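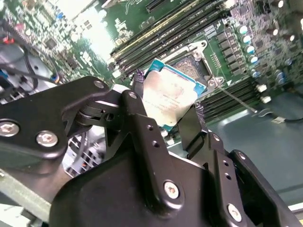

図5 CPUソケットの上に保持されたプロセッサ

紀要 > 映画・映像研究 > 論文 > 第4節

9月掲載 ウビト・ベライ、ボントゥ・カッサ

4. 途中休憩の有無と観客の受けとめ方

4.1 調査の対象と手順

前節では、長尺作品の途中休憩が興行の慣行としてどのように縮小してきたかを整理した。本節では、プラクゲート座で行った上映時の調査をもとに、休憩が現在の観客にどう受けとめられているかを検討する。プラクゲート座は旧市街にある二スクリーンの映画館で、旧作と新作をほぼ同じ比率で上映している。大きいほうのスクリーンはティアニー館と呼ばれ、調査はすべてこちらで行った。

対象とした上映は6回である。いずれもスタルコラ映画週間の参加作品で、上映時間が三時間を超えるものに限った。半数の回では本編の中ほどに休憩を入れ、残りの半数では休憩なしで通して上映した。休憩の位置は、映写担当者と筆者らが事前に試写を行い、場面の切れ目に合わせて決めた。制作時に休憩の字幕が用意されている作品についてはその位置に従った。休憩の有無は入場前に受付の掲示で知らせ、チケット販売サイトのフラタールにも同じ内容を記載した。

終映後、出口で質問紙を配布し、その場で記入してもらうか、後日受付に持参してもらった。有効回答は291件であった。質問紙は、休憩があったこと(またはなかったこと)への満足、後半への集中、物語の理解、次に長尺作品を見るときの希望を尋ねる選択式の設問と、自由記述欄からなる。加えて、回答者のうち協力の申し出があった8人に個別の聞き取りを行った。聞き取りはロビーまたは隣接する喫茶室で行い、録音を文字に起こしたものを分析に用いた。

なお、休憩の有無は作品ごとに固定されており、同じ作品を両方の条件で上映することはできなかった。配給側から借り受けた上映権が一作品につき一回であったためである。以下の比較には作品の違いによる影響が含まれており、数値の差をそのまま休憩の効果と読むことはできない。本節で割合を細かく示さず、おもに自由記述と聞き取りを扱うのはこの理由による。

4.2 自由記述にみられる評価

休憩を入れた回の記述でもっとも多かったのは、身体的な負担の軽減に触れるものであった。手洗いに立てること、腰を伸ばせること、水を飲めることが繰り返し挙げられている。ティアニー館の座席は改装前のもので、背もたれの角度を調整できない。座席への不満と休憩への肯定的な評価は同じ回答のなかに並んで現れることが多く、この館に固有の事情がある程度反映されていると考えられる。

次に多かったのは、同行者との会話に関する記述である。「前半の人物関係を確認できた」「誰が誰の兄なのか、休憩中に教えてもらってようやくわかった」といった回答がこれにあたる。登場人物の多い歴史劇の回では、ロビーに掲示した人物相関図の前で見知らぬ客どうしが話をしていたという記述もあった。この相関図は映画館の側が独自に用意したもので、調査の設計には含まれていない。物語の理解について肯定的な回答が得られた背景には、休憩の時間そのものに加えて、掲示物の存在があった可能性がある。

一方で、休憩に否定的な回答も少なくなかった。代表的なのは、客電がつくことで「引き戻される」という表現である。休憩明けの数分間は周囲の物音が気になった、遅れて席に戻る客の影が画面にかかった、という指摘もある。とくに、休憩の直後に台詞のない長い場面が続いた作品では、この種の不満が集中した。休憩の位置を決める際に筆者らが注意したのは前半の終わり方であり、後半の始まり方への配慮は十分ではなかった。

休憩なしの回では、休憩がなかったこと自体に触れる記述は比較的少ない。入場前に掲示を見た観客の多くは、そのつもりで着席していたとみられる。ただし、上映中に一度席を立ったという回答者は、戻ったあとに話の筋がつかめなくなったこと、列の端まで出るのに気をつかったことを詳しく書いている。通路側の席を選んで予約したという回答も複数あり、フラタールの座席表がこの目的で使われていたことがうかがえる。

4.3 聞き取りの結果

聞き取りの協力者は、映画館に通う頻度も年齢もさまざまであった。ここでは質問紙からは読み取りにくかった点に絞って述べる。

第一に、休憩への評価は、その長さに大きく左右されていた。今回の休憩は、映画館の通常の運用に合わせて15分程度とした。これを長いと感じた協力者は、用を済ませたあとに手持ちぶさたになり、携帯電話を見てしまったことを悔やんでいた。仕事の連絡に返信し、そのまま後半の始まりを落ち着かない気持ちで見たという。反対に短いと感じた協力者は、売店の列に並んでいるあいだに予鈴が鳴ったと述べている。同じ長さの休憩が、売店に並ぶかどうかでまったく異なる経験になっていた。

第二に、休憩を作品の一部として語る協力者がいた。序曲や間奏曲のついた旧作を見慣れた人に多く、客席が明るいまま音楽だけが流れる時間を、後半に向けた準備として好意的に捉えている。ある協力者は、子どものころに親に連れられて見た大作の記憶を話すなかで、筋よりも休憩中に食べた菓子の包みのほうをよく覚えていると語った。こうした記憶は休憩の評価にかなり影響していると思われるが、今回の人数では世代との関係を論じることはできない。

第三に、休憩の告知の仕方についての意見があった。受付の掲示は入口の右手にあり、開場直前には列に隠れて見えにくい。休憩があることを知らずに見ていた協力者は、画面が暗くなった時点で映写の事故を疑ったという。隣の席の客が立ち上がったので休憩だとわかった、と述べている。字幕で休憩を示す作品ではこのような混乱は報告されておらず、もともと休憩が組み込まれていない作品に後から休憩を入れる場合には、開映前の場内放送など、掲示以外の手段が必要である。

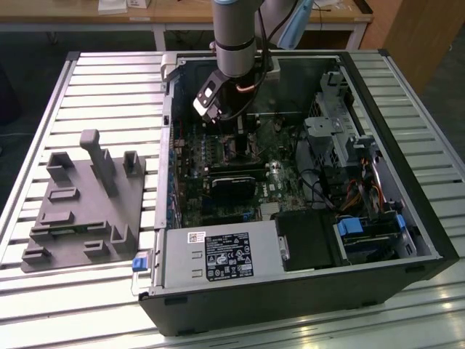 4.4 上映者側の事情

途中休憩は観客の側だけの問題ではない。プラクゲート座の支配人と映写担当者への確認から、運用上の制約をいくつか把握することができた。

まず、一日の上映回数との関係がある。三時間を超える作品に休憩を入れると、入れ替えと清掃の時間を含めて、夜の回の開始を遅らせなければならない。最終のバスに間に合わない観客が出ることを映画館は懸念しており、平常の興行では長尺作品を昼の回にまわすことが多い。今回の上映も大半が昼の開始で、夜の客層の意見はほとんど含まれていない。

次に、売店の収入がある。休憩中の売り上げは開映前の売り上げを一部置き換えるだけだというのが従来の館側の見方であった。しかし今回の上映では、休憩中に飲み物を買った客の多くが開映前には何も買っていなかったと売店の担当者は述べている。伝票を時間帯別に集計していないため、この印象を裏づける資料はない。今後の調査では、売店の記録を開映前と休憩中に分けて残すよう依頼する予定である。

さらに、配給側の意向も無視できない。監督や権利者が中断を認めない作品では、映画館の判断で休憩を入れることはできない。スタルコラ映画週間の事務局によれば、今回候補とした作品のなかにも休憩の挿入を断られたものがあり、それらは休憩なしの回にまわされた。つまり、休憩の有無は無作為に割り当てられたものではなく、中断を嫌う作り手の作品ほど休憩なしの条件に入りやすい構成になっている。4.1で述べた作品の違いに、この偏りが重なっていることを付記しておく。

4.5 小括と残された課題

本節の調査から、途中休憩に対する観客の評価は賛否に二分されるというより、休憩の位置、長さ、告知の仕方といった条件ごとに細かく分かれていることが確認された。休憩に否定的な回答の多くは後半の冒頭での集中の途切れを理由としており、肯定的な回答の多くは身体的な負担と会話の機会に触れている。両者は同じ回答者のなかで両立しており、総合的な満足度を一つの設問で尋ねる方法では捉えにくい。

集計にあたっては、判断の難しい自由記述をカッサとベライが別々に分類し、一致しなかったものは協議のうえで決めた。「休憩中の音楽がよかった」という記述を休憩への評価に含めるか、作品への評価に含めるかについては最後まで意見が分かれ、本稿では両方に数えている。

家庭での視聴に慣れた観客が、任意に一時停止できる環境と映画館の休憩をどのように比べているかについては、質問紙に対応する設問がなく、聞き取りで断片的に触れられたにとどまる。一時停止は自分で決められるが、映画館の休憩は全員が同時に取るものだという発言があり、この違いは次節で扱う配信視聴の日誌調査と合わせて検討する。

お問い合わせ:紀要編集室 | 無断転載を禁じます | ページの先頭へ戻る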